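Stistitard 양팔 청소 로봇 셀 정비 담당자 모집

Stistitard Mornby 작업장에서 가정 청소용 양팔 로봇 셀 한 대를 맡아 관리할 분을 찾습니다. 모집 인원은 한 명이며 7월부터 근무합니다. 셀 이름은 Willer이고, 쓰레기와 포장재를 치우는 작업을 반복합니다. 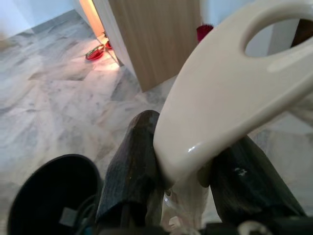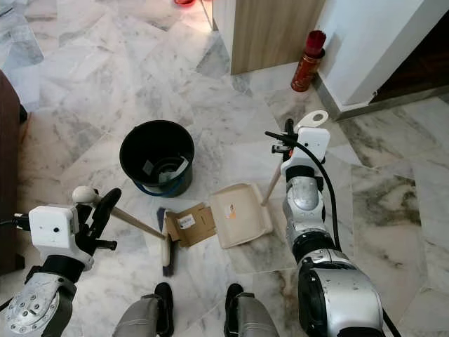

대리석 타일 바닥에서 진행하는 Willer 셀 작업

먼저 근무해 본 Piyumi Chowdhury는 그리퍼 패드를 제때 갈아 주는 일이 하루의 절반이고, 나머지 절반은 케이블을 살피는 일이라고 했다. 패드 표면이 닳은 채로 두면 빗자루 손잡이가 조금씩 돌아가는데, 화면만 봐서는 늦게 알아차리게 된다고 한다. 처음 한 달은 교체 기록을 손으로 적어 보라는 말도 덧붙였다.

담당 업무
- 작업 시작 전 양쪽 그리퍼의 패드 마모 확인, 필요 시 교체 및 파지력 재설정
- 손목 카메라 렌즈 청소와 위치 보정
- 팔 바깥쪽 케이블의 꺾임, 피복 손상 점검
- 관절 영점 확인. 기준값에서 벗어나면 작업을 멈추고 재보정
- 빗자루, 쓰레받기, 통 등 작업 도구의 초기 배치와 바닥 청소
- 고장 이력과 부품 재고를 Abera 관리 시스템에 입력

Willer 셀의 누적 가동 시간은 1624시간이고, 정기 점검 주기는 242시간입니다. 정기 점검일에는 셀을 세우고 두 사람이 함께 작업합니다. 감속기와 모터 분해는 외부 업체가 맡으므로 담당 업무에 들어가지 않습니다.

지원 자격
- 산업용 또는 협동 로봇 유지보수 경험 1년 이상
- 토크 렌치, 멀티미터 사용 가능
- 한국어로 점검 기록을 작성할 수 있는 분
- 리눅스 터미널 기본 사용 가능자 우대

근무 조건
- 오전 9시 30분부터 오후 6시까지, 주 5일
- 수습 기간 3개월, 수습 중 급여 동일
- 안전화와 작업복 지급
- 입사 후 14일간 기존 담당자와 함께 근무

전형은 서류, 현장 실기, 면담 순서입니다. 실기에서는 그리퍼 패드 한 쌍을 교체하고 파지 시험까지 마치게 되며 시간은 40분입니다. 공구는 작업장에 있는 것을 쓰면 됩니다.

이력서와 함께 직접 고쳐 본 장비 한 대의 정비 과정을 한 쪽 이내로 적어 보내 주십시오. 접수는 Stistitard 채용 페이지에서 받으며 공고 번호는 19번입니다. 서류 결과는 지원한 모든 분께 문자로 알려 드립니다.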